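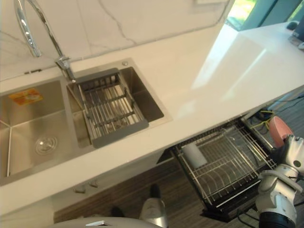 # Hoklow para copas — o robô que trata da loiça

Chamo-me Aurora Simões e sou eu que respondo quando escrevem a perguntar pelo Hoklow, por isso escrevi esta página como falo ao telefone. Se têm uma copa partilhada no escritório, já conhecem o filme: a loiça acumula-se, há sempre alguém que acaba por tratar dela e esse alguém é quase sempre a mesma pessoa!

O Hoklow pega em pratos e copos, um de cada vez, e muda-os de sítio entre a gaveta da loiça e o escorredor do lava-loiça. Trabalha na bancada que já lá têm, com as gavetas e os armários que já lá estão (às vezes mudamos um cesto de lugar, pouco mais).

## O que muda para quem lá trabalha

Começámos em fevereiro no escritório de Rutport, onde almoçam 152 pessoas. A Setareh Rostami, que gere a copa, passava boa parte da tarde de volta dos pratos. Agora recebe as entregas com calma, faz as encomendas e trata do café — e continua a ser ela quem decide a que horas o robô arranca. Ninguém perdeu o lugar, e digo isto logo porque é a primeira pergunta que me fazem (e fazem bem).

Também há coisas novas para aprender. Quem usa a copa tem de deixar os talheres no tabuleiro à parte, e nas primeiras semanas isso deu algumas discussões. O Henk Postma, de Haltville, diz que o acha lento. Tem razão, é mais lento do que uma pessoa com pressa!

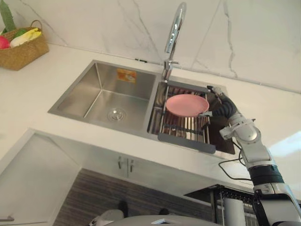
*Prato cor-de-rosa no escorredor, seguro pela borda.*

## Dados práticos

- **Peças por turno:** 564, com pausas incluídas
- **Tempo por prato:** 23 segundos
- **Diâmetro máximo do prato:** 27 cm
- **Peças aceites:** pratos, taças e copos sem pé
- **Não faz:** talheres, panelas, esfregar comida agarrada

## Antes de encomendar

Mandem-me fotografias da copa e as medidas da bancada. A Yuzuki Shimada, da nossa oficina em Ogura, vê se o braço chega a todo o lado e responde com um desenho. A instalação inclui um dia de formação com a equipa da copa, e pedimos mesmo que venha quem lá trabalha todos os dias — as chefias também podem vir, claro, mas ficam na segunda fila.

O aluguer é mensal e inclui assistência. Para preços, usem o formulário de contacto e indiquem quantas refeições servem por dia.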